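Gistgate shopfitter opens fruit and veg display room at Drudside

15 November 2021

A display room for greengrocers and farm shops has opened at the Drudside trading estate on the edge of Gistgate. It is run by the shopfitting firm Skernano, which has supplied shelving and counters to shops in the district for many years, and it is meant for small traders who want to see crates, racks and tables set up with produce in them before they order.

The room takes up 731 square feet on the ground floor of the firm's building. It was used as a store for metal brackets and counter tops until July, when the racking was taken out and the walls were repainted. Skernano's workshop and offices are unchanged and customers still come in by the front door on the yard side.

The firm said it had been asked many times for somewhere to look at the wooden range in use. Until now buyers had to choose from a printed catalogue or visit one of the shops that already had the fittings, which meant going at a quiet hour and asking the owner to move things about.

The crates are the main thing on show. They are pale unfinished wood with slatted floors and thicker boards at the sides, and they can stand on a table or go on a rack. Visitors are encouraged to load and unload them. Grapes, for instance, are put straight on to the slats without a liner, and a trader can see how far a bunch spreads and how much of the floor of the crate is left showing.

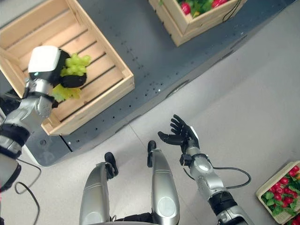
Skernano recommends that a crate at the front of a table be set at a slight angle to the edge, with a second one further back holding something of a stronger colour. Red among green leaves is the combination it suggests most often. The firm's notes for visitors say that shops tend to fill the front crate first and leave the back one for odds and ends, and they advise doing it the other way round.

The dark tables are longer than those in the old catalogue. The firm said the colour was picked after it tried pale wood on a pale table and found that the crates could hardly be told apart from the top. Price cards are not shown at present. A set of card holders was ordered but has been held up, and the firm expects to have them in the new year.

The wooden range is made to Skernano's own drawings and comes in 13 sizes. The smallest is intended for herbs and chillies and the largest for cabbages, squash and loose potatoes. All of them share the same board thickness, so that a shop can replace a broken side without buying a new crate. Spare slats are sold in bundles.

Customers can have the wood oiled at extra cost. The firm said most choose not to, and that untreated crates should be brushed out at the end of the day and kept off wet floors. Stains from soft fruit can be sanded out but will leave the slat a little thinner, and a slat that has been sanded more than a couple of times should be changed.
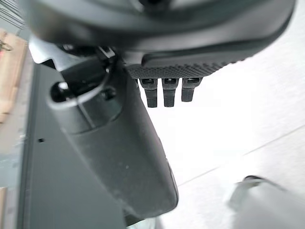
Produce supplied for the room

The wholesaler Ciobanu, which has a unit on the same estate, is working with Skernano on the layouts. It has advised on which lines should go where and on how much a small shop is likely to sell from each crate in a day.

Ciobanu said a common fault was to make the display too deep. A full crate looks generous in the morning, but the fruit at the bottom carries the weight and is the first to mark. It suggested a single layer of anything soft and no more than two of anything firm, with the crate topped up during the day from stock kept at the back.

The company also asked for baskets to be included. Skernano had planned to show crates only. Woven baskets are now used at floor level for bunched vegetables with the leaves left on, where the leaves can hang over the rim without getting in the way of the line above. The baskets are bought in and are not part of the wooden range, but they can be ordered through Skernano at the same time.

Both firms said they had not entered into a formal partnership. Shops that buy fittings are free to get their fruit and vegetables wherever they like.

Rack and greenery

The tiered rack has a black frame and carries the crates at different levels. It is sold on its own or with crates, and the levels can be changed with a hand tool. Skernano said a shop with a narrow front could fit one just inside the door, where a table would block the way.

Plants have been used to dress the space beside it. There is a tall fern-like plant in a white tapered planter, and a tree with ivy wound round its trunk. A garland of flowers has been added to the rack. The greenery is on loan and is not for sale, although the firm will pass on the details of the supplier to anyone who asks.
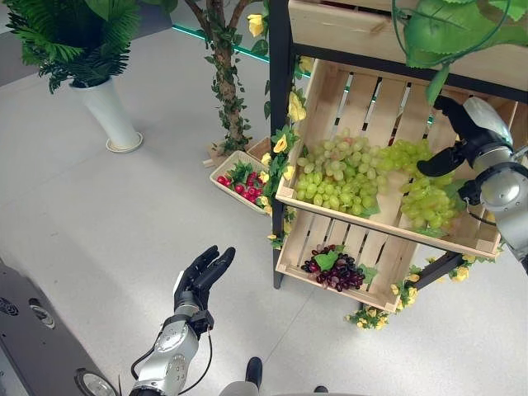
Crates on the tiered rack, with a woven basket of red produce and leaves at the foot of the tree.

The floor was left light grey. Skernano had considered laying boards to match the crates and decided against it on grounds of cost, and also to keep the room easy to sweep. Shops that already have a pale hard floor will be able to judge how the black frame looks against it.

One complaint from early visitors was that the planter took up room that could have gone to another table. The firm said it would look at this when the layout is next changed. It did not want to fill every part of the floor, as customers with trolleys need space to turn and several of the shops it supplies have had to take fittings out again after finding the aisles too tight.

The layout will be changed with the seasons. The present one is intended to show a mixed range of the sort carried all year. A winter layout with more root vegetables and citrus is to follow, and the firm is considering one for cut flowers in the spring if there is enough demand.

First orders

Skernano said it had taken orders for 176 crates since traders were first invited to look round. Most were for the middle sizes. Four shops have also asked for racks, among them a farm shop outside Gistgate that is moving its vegetables indoors after two wet summers on an open stand.

Delivery is at present taking longer than usual. The firm said timber had been hard to get for much of the year and that it would not promise dates before Christmas on anything ordered now. Racks are in stock. Shops that need crates sooner may be offered a different size, or part of an order with the rest to come.

Prices are the same in the display room as in the catalogue. There is a reduction on larger orders, and worn crates can be handed in when new ones are bought, to be broken up for spare slats where the wood is sound.

Trying out a layout

Traders who book a visit can have the use of the tables and crates for as long as the visit lasts and are asked to bring a sketch of their own shop with the width of the front marked on it. Staff will set out tape on the floor to the same width. The visitor can then move things within the tape and see what will fit.
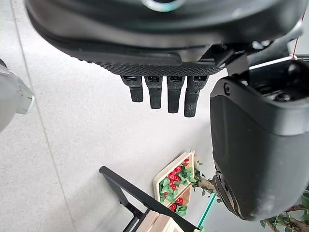
The firm suggests allowing an hour for this, or longer for a shop with more than one entrance. It advises starting with the heaviest lines, which are the hardest to shift afterwards, and leaving baskets and small crates until last. A plan of the finished layout is drawn up and sent on by post or email, with a price for the fittings shown on it. There is no charge for the plan and it can be taken to another supplier.

Some visitors have brought their own crates to compare. Skernano said it had no objection, and that older boxes could often be kept in use on the lower level of a rack, provided they were sound and not wider than the bars.

A few market traders have asked whether the racks can be used outdoors. The answer for now is no. The frame is finished for indoor use and the joints would rust. An outdoor version was drawn up last year and set aside when steel prices went up, and the firm has not decided whether to return to it.

Visits are by appointment on weekday mornings and can be arranged by telephone or at the trade counter. Parking is in the yard behind the building. The step at the yard entrance has been replaced with a ramp, and vans should be left clear of the loading bay, which is shared with the unit next door. The display room will close for two weeks over Christmas and reopen with the winter layout in place.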